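17 August 2022

Up too early, bad toast, in the lab before the kettle man had been. Folding day again. Kennedy is the two-arm rig with the pink leopard walls (still not used to them). Mustine is the single arm and it's still in bits on the other bench so all of it falls on Kennedy for now.

Target is 812 good folds for the Trurnamia people by February. We're at 51. Don't want to think about it.

My turn on the controllers. Both hands in the grips, eyes on the wrist views, trying not to look up at the real table because then I lose my left and right completely. Paper is worse than cloth. Cloth forgives you. Paper remembers every stupid thing you did to it, one twitch of the thumb and there's a crease where no crease shoud be and you can't take it back. Sheet in the bin, reset, start recording again.

Wrote this on a sticky note for myself: go in slow, close slow, wait, THEN lift. I keep lifting while closing. Learned it from picking up crisps at home I think.
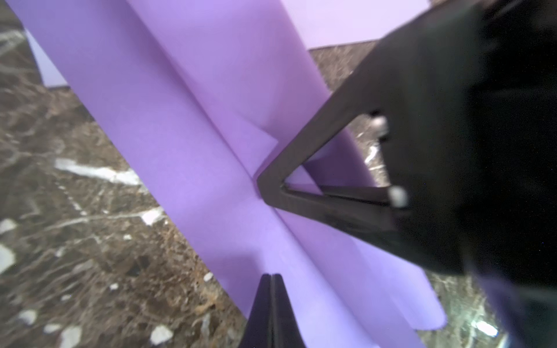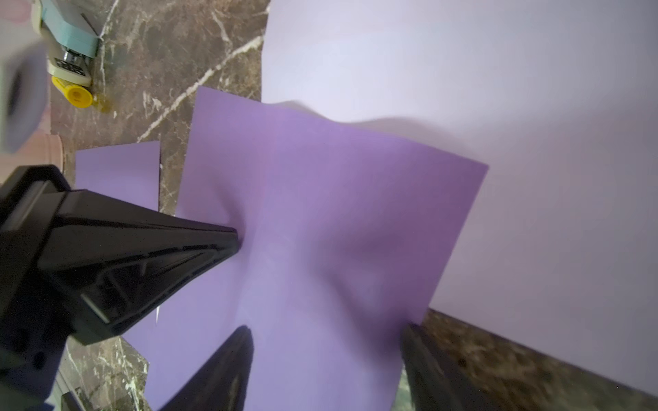 purple paper all morning

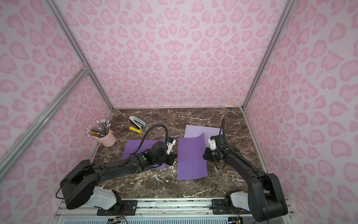
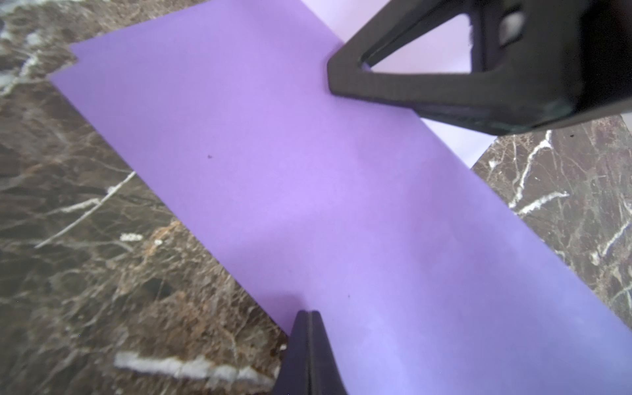
Why not just write the fold as a fixed set of moves and play it back?

Because the paper never sits in the same place twice and it never bends the same way twice. A fixed set of moves is fine until the sheet is a finger's width off, then it pinches air or shoves the whole thing across the table. With lots of folds done by hand the model gets to see how a person corrects, and the correcting is the bit we want.

Copied that into the Triko notes more or less as it stands, they ask every single time.

Lunch at the desk, soup, some on the keyboard. Wrists ache, the right one more. Must do the stretches, won't do the stretches.

Afternoon went better. Slowed the left arm to 80 percent speed in the settings and it stopped feeling like driving on ice. Should of done that weeks ago. Also put the seat up a notch so my elbows aren't hanging. Got into a sort of rhythm, hum a bit, don't think, fold. Then thought about the rhythm and lost it.

Big argument in my head about the bad ones. Do we keep the takes where I fumble then fix it? Triko say bin anything untidy. I say keep them, if it only ever sees me get it right first time it'll have no idea what to do when it slips. Tagged mine "recovered" and put them in a seperate folder so we can fight about it later with numbers.

Did 30 takes after lunch. Haven't checked them. The lag came back near the end, tiny, but you feel it in the fingers before you see it, I move and the arm moves a beat after and then I've overshot. Turned everything off and on. Gone. No idea what it was. Wrote "lag??" in the log which will help no one.

Things for tomorrow
- new pack of paper, the thicker sort if they have it
- ask about the lag
- back up the folder BEFORE starting, not after
- find the good chair

Home late, missed the bus, walked it. Tried folding the gas bill with my eyes shut to see which finger does the work. Left thumb mostly. Kennedy hasn't got a thumb. Bed.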